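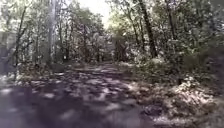 *Packed dirt trail through the woods, sun and shade*

# Cangate folding soccer goal

By Nirketti. Sold and shipped by Haddadin Team Sports.

**$205 each, net included. Sold as singles. In stock again.**

Updated 2nd April. New hinge, new bag, same price. If you bought one before this batch read the bit on hinges further down.

## Quick version

Midsize training goal. Aluminum frame, folds flat, one adult can carry it. Goes up without tools. Net stays on when you fold it – no more clipping every single practice. For grass, turf, and gym floors (feet sold separately for gyms, see Extras).

Not a match goal. Won't pass for league play and we don't sell it for that. If your league needs a regulation goal for the little ones, call us, we have other stuff in the warehouse that isn't on the site yet.

## Specs

- Height: 60 inches, ground to top of crossbar
- Weight: around 20 lb with net and bag
- Frame: aluminum, powder coated, white only
- Base bar: steel, galvanized
- Net: knotless, white, UV treated
- Fold: two center hinges, two side arms
- Anchors: four ground pegs in the box
- Bag: zip, shoulder strap, ID window
- Returns: 60 days, unused or close to it

Width and depth are on the size sheet, ask and we email it. The web form keeps eating the fractions and we'd rather you got the right ones.

## What's in the box

Frame (comes folded, net already on), pegs, peg puller, bag, one sheet of instructions, spare net clips in a little envelope taped inside the bag. People throw the envelope out. Check for the envelope.

## Setting it up

1. Lay it flat, net side down.
2. Swing both side arms out till they click.
3. Open the base bar. Push the center hinge down with your foot, gently.
4. Stand it up. Two hands on the crossbar.
5. Check both red tabs are flush. If a tab sticks out the hinge is not locked, fold it back and go again.
6. Pegs in, all four, every time.

Folding is the same backwards. Squeeze the red tabs first. Tuck the loose net toward the middle before you close the frame or it gets pinched at the arms, and that's where nearly all the torn nets we see come from.

## Anchoring – please read

Any goal can tip. This one is light and kids hang on crossbars. Peg it on grass. On turf or indoors use the sandbag set, one bag each side on the base bar. Never leave it standing after practice, fold it and lay it down or take it home. Don't let players climb on it or swing from it, and don't let them move it on thier own.

Wind: if corner flags are bending over, put the goal away.

## Hinges

The older Cangate had a plastic collar over the center hinge. It held up fine in warm weather, less fine in the cold, and a few cracked. The new one is metal all the way through. You can tell them apart by the tab: old tab is black, new tab is red.

Have a black tab goal and the collar's gone? Send us a photo and your order number, we mail a metal hinge kit free. Takes a hex key and a bit of patience. No order number is OK too if you remember the name it was under.

Black tab and no cracks – keep using it. Just look at it now and then.

## Who buys it

Mostly rec coaches sharing a field with other teams, where nothing can stay out overnight. Some PE departments. A good few parents for the back yard, and it's honestly a bit big for a small yard, so get the tape measure out before ordering. Keeper coaches like it because the net is deep enough that the ball stays put.

Ages: fine for younger players through middle school. High school players can use it for small sided games but a full power shot from close up will walk it back, pegs or no pegs. Nirketti doesn't cover bent crossbars from that.

## Does it fit in the car

Asked daily. Folded, it goes in the back of most minivans and wagons with one seat down. Small sedans, no. Pickup, yes, strap it. Roof rack works if the bag is zipped and the strap is tied off, otherwise the strap slaps the roof the whole way home.

## Extras

**Sandbag set.** Two bags, empty, you fill. Double stitched handle. Dry play sand is best, wet sand gets smelly.

**Gym feet.** Rubber, push on, set of four. Non marking. Fit red tab and black tab both.

**Replacement net.** Same knotless net as the original, clips included. White or orange. Orange is back in September, white ships now.

**Target sheet.** Hangs off the crossbar, corner holes plus one low in the middle. Take it off before folding.

**Clinimum frame wipe.** For mud and the gray film the frame picks up off turf. Wipe on, leave a minute, wipe off. Do not use on the net. Plain soap and water does the job too, just slower.

## Care

- Let the net dry before bagging it
- Rinse the hinges if you've been on sand
- Drop of silicone spray on each hinge at the start of the season. No grease, it collects grit
- Store flat or upright, not under other equipment
- Scratches in the coating are cosmetic. The aluminum won't rust. Base bar can spot a little if the galvanizing is scraped off, dab of zinc paint

## Shipping

Ships in one long carton. Oversize, so the carrier may want someone home to sign. Orders in before noon go out same day, Monday to Friday. Free to the lower 48. Alaska and Hawaii we quote by email, and it isn't cheap, sorry.

Check the carton before you sign. If the end is crushed write "damaged" on the slip and send us a picture, we swap it. Frame damage almost always shows at the arm ends.

Local pickup fine. Ring the bell at the side door, front desk is only there mornings.

## Warranty

Frame and hinges: two years from Nirketti. Net: one season. Bag: one season, zippers included. Not covered: bent crossbars, cut nets, goals left out all winter, anything that's been drilled. Claims come to us first and not to Nirketti, we handle the back and forth.

## Team and school orders

Purchase orders accepted. Price break starts at four goals, bigger one at eight. Mixed orders with nets and sandbags count toward the break. Quotes are good for 60 days. Tax exempt – attach the certificate with the order, can't refund tax after it ships.

Ghada Khasawneh does all team quotes. Email is quicker than phone in spring. Put the club or school name in the subject line plus your zip code and she'll send freight with the first reply.

## Questions we get

**Can I leave the net off?**
Yes. Clips pop off by hand. Goal folds the same.

**Do two goals nest in one bag?**
No. Tried it. Zipper lost.

**Can I get it in yellow?**
White only. Don't paint the hinges if you paint it yourself, and painting ends the coating warranty.

**Does it work for lacrosse or field hockey?**
Wrong shape and the net isn't made for it. Please dont.

**Are the pegs OK in hard ground?**
Standard pegs bend in baked clay. Ask for the heavy ones in the order notes, no extra charge while we have them.

**I lost the peg puller.**
Add a note to your next order and we'll drop one in. A claw hammer does it meanwhile.

**Is the older model still available?**
Sold out. Parts still here, including side arms, left and right. Say which side, standing behind the goal looking out at the field.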